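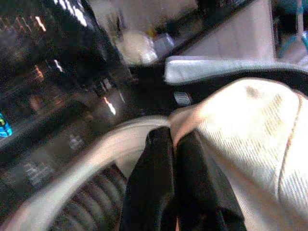 Housekeeping and Linen Services I
Unit 6: Handling, Sorting and Folding Household Textiles
Course handout, revised 13 November 2020
Prepared by Ashley Greenwood, with contributions from Kyu-ri Shim

Scope of this unit

Unit 6 covers the handling of clean textiles between the end of drying and the point at which they are put away. Washing, stain treatment and drying were covered in earlier units and are referred to only where they affect folding. Students are expected to have read the unit on fiber types before attending the practical session.

The session lasts 60 minutes. Students work in pairs at a folding table. Each pair receives one mixed bundle of towels, sheets, pillowcases and light cotton garments. The bundle is not pre-sorted, and sorting it forms part of the assessed work.

6.1 Terms used in this handout

Hand. The feel of a fabric when it is held, including its softness, weight and stiffness.

Selvage. The finished edge of a woven cloth, running parallel to the lengthwise threads. On many household articles the selvage has been cut away or turned under in a hem.

Hem. An edge that has been turned and stitched. Hems are thicker than the body of the cloth and do not always dry at the same rate.

Seam. A line of stitching that joins two pieces or two layers. A seam may be in the same color as the cloth or in a contrasting thread.

Rib or cord. A raised line in a fabric, produced in the weaving or knitting. Ribbed and corded cloths show a clear direction, and this direction should be used as a guide when folding.

Ground. The main body of the fabric, apart from hems, seams and decoration.

6.2 Picking up a bunched article

Articles taken from a dryer or basket are seldom flat. Before folding can begin, the article must be opened out, and the way in which it is first picked up has a considerable effect on how long this takes.

Look for a corner or hem before touching the article. If one is in view, take hold of it between thumb and fingers and raise it slowly, allowing the remainder to fall free. If no corner is in view, lift the article by the highest fold, hold it clear of the table, and wait for the lower edges to drop. One of the lowest points will usually be a corner. Take that corner with the other hand and release the first grip.

A light pinch is enough for most cotton articles. Students should avoid gathering a large handful, which traps several layers together and hides the edges. Thin or open-weave cloth must never be pulled from a single point against resistance. Return it to the table and free the caught portion first.

Twisted sections are common in long articles, particularly sheets and bath towels. A twist is removed by holding the article at one end and turning the held end until the ground hangs flat. Shaking will open a loose crumple but will tighten some twists.

6.3 Using lines in the cloth

Woven lines, cords and seams should be treated as reference lines. On an article with parallel lines in the weave, the first fold should be made either along those lines or at right angles to them. A fold that crosses the lines at a slant will be visible on the shelf, and the stack will lean.

Side seams on garments and pillowcases are brought together before the first fold. Where a seam curves, as at an armhole or on a fitted sheet, it should not be forced straight. Lay the curved portion down first, smooth the ground away from it with the flat of the hand, and square the article from the straight edges that remain.

6.4 Inspection of pale articles

White, cream and off-white textiles are sorted separately and inspected in good light. The student should open each article fully and examine both faces for the following:

Yellowing. An overall change in tone, often stronger along old fold lines. Yellowing alone is not grounds for rejection in household work, but yellowed and bright white articles are not to be stacked together.

Faded spots. Small tan or brown marks with soft edges. These are to be noted on the inspection slip with their position (center, edge or corner). The cause should be written down only if it is known.

Thread faults. Pulled loops, broken stitches and loose ends. Loose ends may be trimmed. Broken stitches go to mending.

Residual damp. Press hems and seams between two fingers for a few seconds. If they feel cool compared with the ground, return the article to the rack.

Articles with more than one fault are entered once on the slip, under the more serious fault. The slips are supplied by Edumari and are kept in the tray at the front of the room. Students should not use loose notepaper, as it cannot be filed with the assessment record.

6.5 Folding standards

Bath towels are folded in half lengthwise and then in thirds. Hand towels are folded in thirds lengthwise and then in half. Pillowcases are folded in thirds lengthwise and then in half, with the open end inside. Flat sheets are folded by two persons as far as the fourth fold, after which one person completes the work on the table.

The standard width of a finished towel stack is 28 centimeters - the depth of the Prinex shelving in the training room. A stack that projects over the shelf edge is to be taken down and folded again. Finished stacks are placed with the rounded fold facing outward.

6.6 Practical assessment

Each pair is allowed 45 minutes for sorting, inspection and folding. The remaining time is used for review with the instructor. Marks are given for correct sorting, completeness of the inspection slip, squareness of the folded articles and condition of the table at the end of the session. Speed is not marked separately, although unfinished articles are counted as missing.

Students who cannot stand for the full period may work seated and should inform Kyu-ri Shim before the session.

6.7 Preparation for Unit 7

Read the chapter on storage and rotation in the course reader. Bring one clean cotton article from home, of any size, with at least one visible seam. Articles with a strong perfume or fabric spray should not be brought into the room.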